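Home | Forums | Bags and Packing | School and Commuter | Log in

Packing a soft backpack so it stops slumping

Last updated Jul 9, 2020
38 comments | 51 shares

marblecounter_mom wrote:
Hello all, long-time reader and finally posting. My son starts at a new school in September and we have been practicing with his navy backpack on the kitchen counter, because if I leave the packing until the first morning we will both be in tears. It's a soft nylon one with the big rounded pocket on the front and another zippered one wrapped around the bottom, and I love it dearly, but it will not stand up. Two folders and a lunch box and over it goes. What does everybody put where? I've been reading old threads all evening and I'm more muddled than when I began – some of you swear by the bottom pocket and some of you seem to hate it!

Rindik wrote:
Welcome! Folders flat against the back panel, always, and then the lunch box in front of them, down low. Sweater goes on top and squashes into whatever room is left. I carried one like that through three years of night classes and it only fell over when I got lazy and dropped the books in last. The bottom pocket I keep for a rain jacket and nothing else.

Skeltanska wrote:
I have to disagree with my friend Rindik about the bottom pocket (we've been disagreeing on here for ages, don't mind us). A jacket down there makes the base round, and a round base rolls. I keep mine empty or put something flat in it, like a thin notebook. I'd also say stop trying to make it stand. Lay it on its side to pack it, fill it like a drawer, zip it, done. My daughter does hers that way and she's out the door before I've found my shoes.

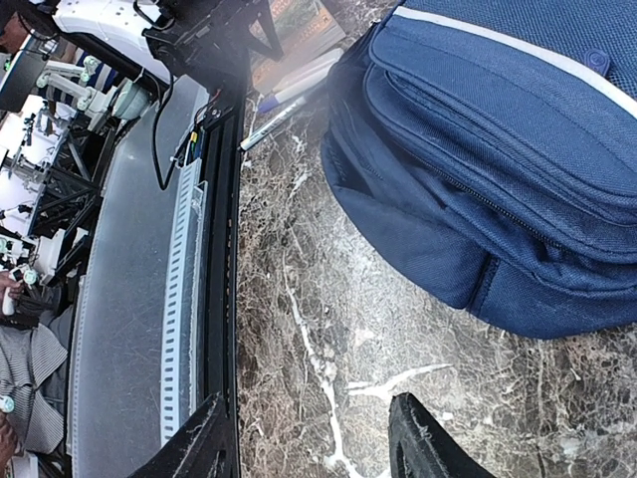

What should go in the big front pocket?

Light things you reach for during the day, such as a pencil case, tissues and a snack, with anything heavy kept in the main part close to the back.

Aiman Rahman wrote:
Good advice so far. I'd add that loose markers deserve a home of their own before they go anywhere near a backpack. I lost the lining of a very nice bag to one blue marker with a loose cap, and I still think about it. An old glasses case works beautifully, or a zip bag if you don't mind replacing it now and then. White barrels show every smudge too, so you can tell pretty quickly which one has been leaking.

marblecounter_mom wrote:
Oh, the glasses case is a lovely idea, I have an old one in the hall drawer doing nothing. Skeltanska, I tried your sideways method after supper and the folders went in without bending, so thank you! Not sure I'm ready to leave the bottom pocket empty though. It seems a shame.

Rindik wrote:
Rain jacket. Fold it flat if you must please Skeltanska, but put it in there.

Anjani Wibisono wrote:
Can I ask about cleaning while we're all here? Mine has the pale reflective stripe along the top and it's gone gray from being dragged around. I've been told to put the whole bag through the wash and I'm nervous about it.

Skeltanska wrote:
Please don't, Anjani! A damp cloth and a drop of dish soap on the stripe, then wipe again with plain water and let it air dry with the zippers open. I ruined one in the machine and the stripe came up in flakes.

Anjani Wibisono wrote:
Thank you, cloth it is. I'll do it on the weekend and hang it on the porch after.

Reply | Share | Next thread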